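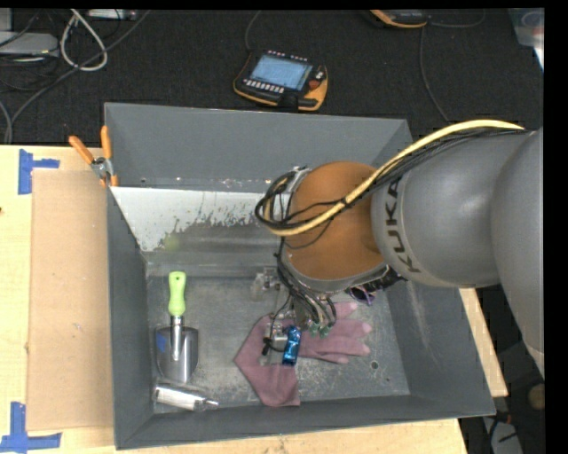

Figure 6. Open-topped gray metal bin on a light wooden tabletop.

Section 4: Setting up your ward in Treltetard

Welcome back! By now your ward office has a Treltetard account and at least one person who can sign in. This section takes you through the part we love most – getting the ward onto the map, opening the public question list, and sending your first item to the council agenda. Set aside one afternoon. Most clerks finish well before they expect to.

Before you start

Have these ready:
Your ward boundary file (the one your election office uses, not a hand-drawn copy)
The council's meeting calendar for the coming term
The names and email addresses of your clerk and your ward representative

Note: If your municipality redrew its wards after March, ask for the new boundary file first. Treltetard will happily accept the old one and you'll spend a week moving residents back across the line.

4.1 Loading the ward boundary

1. Sign in as clerk and open Wards.
2. Choose Add a ward, then type the ward number exactly as it appears on official notices.
3. Select your boundary file and press Load. Wait for the outline to turn solid.
4. Zoom in along the edges. Streets that run down the boundary are the ones to check, and it's a great way to get to know corners of your ward you have never driven through!
5. If a street sits on the wrong side, click it and choose Reassign.
6. Press Save boundary.

Caution: Saving replaces any earlier boundary for that ward. Export the old one if you still need it for past meeting records.

4.2 Adding people and roles

There are three roles. A clerk can edit everything in the ward. A representative can answer residents and propose agenda items. An observer can read drafts but can't change them, so this is a good role for a neighboring ward that wants to see how you do things.

1. Open People and choose Invite.
2. Enter the email address and pick a role.
3. Repeat for each person, then press Send invitations.

Every ward needs two clerks. The second can be borrowed from another ward, as long as both wards agree in writing.

Note: Invitations stay open for 13 days. After that, use Resend – don't create a second entry for the same person, or their replies will be split between two names.

4.3 Opening the question list

Now for the fun part. The question list is where residents ask about potholes, budgets, bus stops, street lights, rates and anything else the council has a hand in, and where everybody can read the answers.

1. Open Questions and switch the list from Private to Public.
2. Write a short welcome. Plain words work best, and so does your own name at the bottom.
3. Set the reply period. Choose one your office can keep in a busy month.
4. Add the topics you want residents to pick from. You can rename them later.
5. Press Publish.

A question can be up to 492 characters long. An answer can be up to 947. Longer answers should go in an attached document, with the main point still given in the answer box so people reading on a phone get it straight away.

Caution: Questions about a named resident's account, property dispute or complaint must be moved to Private before you answer. Use the Move button beside the question.

4.4 Sending an item to the agenda

1. In Questions, tick one or more questions on the same matter.
2. Choose Propose for agenda.
3. Select the meeting. Meetings with a closed agenda are shown in gray and can't be selected.
4. Write the item as a request the council can vote on. "Repair the drain on Mill Street before winter" will get you further than "Drainage".
5. Press Submit.

The residents who asked are told automatically, and they love it! Expect a few of them in the public seats.

If the item is returned

Read the reason code beside it, make the change and submit again. Code 2 means the item belongs to another level of government. Choose Refer, pick the right office from the list, and Treltetard will pass on the questions with it.

Guide text by Lutfa Mridha and Sipho Lekota. Last revised 2020-07-12.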